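The Long Way Back to Wumley

4 min read
Print | Email
115 shares | 6 comments

When the former schoolmaster's residence at Wumley was offered for sale, the agent's notes recommended that purchasers consider the value of the land alone. The verandah had been closed in with fibre cement during the postwar years, the kitchen chimney had been capped, and a lean-to laundry had taken on water every winter for longer than the neighbours could remember. Manuela Orlandini bought it in March, after a single inspection.

Her brief to the architectural practice Badawi was short. The four original rooms were to remain as they were, with their doors in their old positions. Everything added after the first building campaign could be removed. The new work was to sit lower than the old roofline and was not to be visible from the street, a condition also favoured by the local heritage overlay.

The result is a residence in two parts. Visitors enter through the old front door and pass along a central hall of modest width, with a bedroom and a study on the left and two further bedrooms on the right. At the end of the hall, three steps lead down to a glazed link, and beyond it lies a kitchen and living wing set around a north-facing courtyard. The new wing adds 98 square metres to the plan, considerably less than the planning controls would have allowed.

Vasylyna Kobzar, who directed the project for Badawi, regards the restraint as the owner's achievement. Early schemes included an upper storey with a view to the river. Orlandini declined it on the grounds that she had no wish to climb stairs in order to look at water she could walk to in ten minutes.

Much of the budget was spent where it cannot be seen. The stumps were replaced throughout the original rooms, and the front of the house was raised by 40 millimetres to bring it level. Lath and plaster ceilings in the study and the main bedroom were retained and secured from above. The other two had failed, and were rebuilt in fibrous plaster with cornices run to match a fragment found behind a wardrobe.

Flooring was the subject of the longest discussion. The owner wanted the front rooms and the new wing to read as one house, while the architects were wary of any attempt to imitate old boards. A pale floor with a warm, honeyed tone was settled upon for the living areas, its planks laid on the diagonal to the courtyard doors.
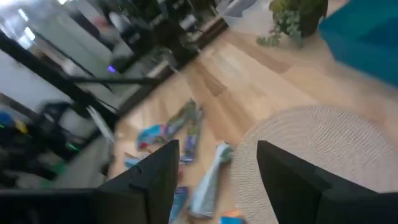

Kobzar argued at first for polished concrete, and concedes that she was slow to give it up. Her concern, she says, was that timber tones on both sides of the link would “blur the join between one century and the next”. Orlandini's answer was that she intended to live on both sides of the join and would prefer not to be reminded of it each time she carried in the shopping. The concrete was kept for the laundry and the link itself.

Colour was approached with similar caution. Paint scrapings from the hall produced six earlier schemes, among them a strong green that the owner admired and did not wish to live with. It has been used inside the linen cupboard. Elsewhere the walls are an off-white, with the original joinery in a slightly darker shade. Kitchen cabinets were made by Fladow, a small workshop in the district, with plain doors and turned pulls.

The garden remains unfinished. A row of quinces along the eastern fence predates the sale and has been pruned hard, and the brick path to the old wash house has been lifted and relaid on a proper bed. The courtyard awaits its planting, which is planned for the cooler months.

Building took some 40 weeks, including a pause while replacement slates were sourced for the southern slope. Orlandini moved in before the painters had left and occupied the study for the remainder of the works. She has since put her desk under its window and sleeps in the room across the hall.

Print | Email
Leave a comment (6)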